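Skulivley Progress Report to the Ekinci Fund
Teaching by Demonstration, second reporting period

Dear friends at the Fund,

When we last wrote, we were still arguing among ourselves over how to show the arms a task, and I am happy to say that the argument is more or less settled (though it took most of the spring, and a good deal of coffee). We now do nearly all of our teaching by remote control. The operator moves a pair of hand-held leader arms, the robot follows along, and everything the cameras and joints report is saved together as one demonstration. We kept hand guiding for a few short motions where the operator likes to feel the weight of the arm.

As of the end of June we have 1,168 demonstrations saved and checked, spread over 27 tabletop tasks. I had hoped for a few more tasks by now, but we chose to spend the time on going back over the early recordings, many of which were slow and full of pauses. Our operators have gotten so much smoother since then! We re-recorded 61 of the early ones and I think you would see the difference right away if you watched them side by side.

Much of this period went into the household objects set, where the work is mostly picking up ordinary things and moving them between a rack and a box. Tape has been a favorite of ours, being round, light and surprisingly awkward to hold by the rim.

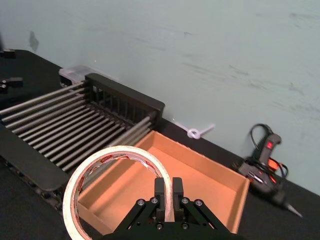

Roll of tape, with the rack and the open cardboard box
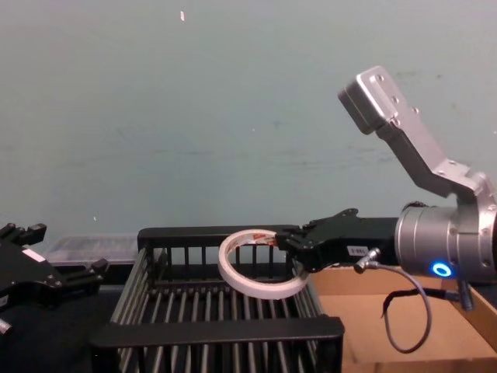

Zirum, who read the draft of this report, asked whether we were saving the clumsy attempts too, and said that a model shown only perfect grasps would have no idea what to do after a bad one. We do save them, and it is a fair point that we should label them better. Starting this month, the operator marks each recovery with a foot pedal while driving the arm, so that those moments can be found later without anyone having to watch the whole recording again.

The Muvum software, which lines up the camera views with the arm positions, gave us some trouble in the spring. One view would drift behind the others on long recordings, and we lost 4 working days to finding out why. It was a clock setting. The fix is in, and we now run a short timing check every Monday before the first session.

Spending is in line with the budget you approved, apart from replacement gripper fingers, where we have gone a little over. For the next period we plan to add tasks that need both arms at once, and to bring in two new operators. We would dearly love to have you visit and try the controls yourselves. Mornings are best.

With warm thanks,
The Skulivley team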